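Gripper budgeting
27/06/2025 – Disby Reference Desk
Filed under: Automation > Purchasing and planning > Terms

Gripper budgeting is the practice of estimating, before any money is spent, what it will cost to give a robot or a person a set of mechanical fingers and keep them working. The term covers robot-mounted grippers and the hand-held kind, in which an operator squeezes a handle and a camera on the tool records the result. It is a branch of equipment planning, and shares with the rest of that field a fondness for spreadsheets whose last tab is named "final 2".

Scope

A gripper budget usually takes in the tool itself, its finger pads, mounts, cables, charging gear, spare parts, storage, training time and the objects to be gripped. The last item is the one most often left off. Purchasing departments that will argue for a month over a linkage have been known to assume that the things to be picked up are simply lying around. In homes they are. In a rented unit with a concrete floor, someone has to go out and buy shampoo.

Hand-held tools are commonly budgeted separately from robot arms because they are approved by different people. An arm is a capital purchase and gets a meeting. A hand-held gripper is often small enough to pass as supplies, at least until the order is for 26 of them.

History of the term

The phrase appears in the planning notes of Mulline, a contract packing firm that wanted one robot and ended up with a policy. Its first request had a single line, "gripper, 1", and was approved the same afternoon. The follow-up requests, for pads, for screws, for a second gripper to use while the first was waiting for screws, ran to 11 pages. Mulline later adopted a rule that no gripper could be ordered without its consumables on the same form, and the rule spread to its suppliers, who had every reason to like it.

Ghanem, a maker of small fixtures, published a worksheet on the subject that is still in circulation. It is admired for its thoroughness and for a column headed "Other" that is wider than all the remaining columns together.

Cost categories

Purchase price. The figure on the quote. It is the easiest number to obtain and the least useful on its own, although it is the one that gets repeated in meetings.

Pads and fingertips. Soft or ridged pads wear out, pick up dirt and go missing. Buyers are advised to treat them as stationery. Pads from different batches may not match, a matter of no interest to anyone except the people comparing recordings made with both.

Spares. Pivot screws, cables and handles. Ghanem's worksheet suggests setting aside 10 percent of the purchase price for these. Flunance, which leases equipment of this type, suggests 25 percent and will happily hold the money.

Labor. Operators' hours, including the hours spent putting everything back. For work in cluttered settings, resetting can take longer than the gripping does, and a plan that pays only for gripping will be revised in July or whenever the first invoices arrive.

Props and setting. Containers, cloths, furniture and the general mess of daily life. See below.

Props and setting

Plans drawn up in an office tend to call for a clear table and a few sturdy blocks. Plans drawn up after a week of work call for a desk somebody has lived with. The difference matters to the budget, as realistic clutter is free to acquire by accident and surprisingly expensive to acquire on purpose. Tubes, pouches, packets and small boxes are cheap one at a time, but each has to be stored and replaced when it leaks.

Bottles are a standard entry. They are smooth, they come in many shapes, and they can be held any way up, which blocks rarely reward. A two-handed task, with a tool in each of the operator's hands, also doubles the tool line without doubling anything the finance office would recognize as output.
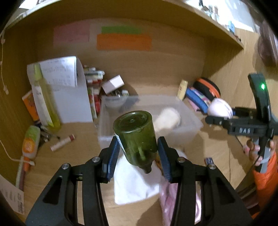 Glass objects are normally entered under their own heading. Mulline's form asks for the number of glass items and, in the next box, the number of brooms. Some planners leave glass out and use plastic throughout, accepting that the results will say little about glass. Others keep it in and cap the number of spares, a method with the advantage that the project ends on its own.

Leasing and purchase

Leasing suits short projects and organizations that dislike owning things. Flunance's standard agreement covers the tool and its cable but excludes pads, "ordinary marks" and anything spilled. Purchase is usually cheaper over a longer run, provided the buyer has a shelf and a person who knows what is on it. A mixed approach, with tools bought and cameras leased, is common and produces two sets of paperwork on different renewal dates.

Criticism

The practice has been faulted for giving a precise look to what is mostly guessing. Operators have complained that budgets are settled before anyone has held the tool, and that weight and handle comfort have no column on most worksheets. Ghanem replied that these could be entered under "Other".

See also: Consumables planning; End effector; Equipment lease; Shelf space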